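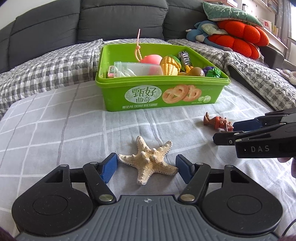
Mbali Radebe says the harbor strike papers should of been read years ago, and she's right. So we need readers.

Londamon Local History Project, call for participants. Strike letters and union minutes, November 1926 on. 243 letters, mostly handwritten, some in terrible shape. Looking for 50 people to type them up from scans at home. No degree needed. Patience, yes. If you read old cursive, even better.

Also want anyone whose grandparents worked the docks, for taped interviews, 70 minutes tops. Travel money availble.

Send name, phone, and which part you want to Tamara Didenko at the Pruitt Street desk. First batch goes out as soon as we have enough people.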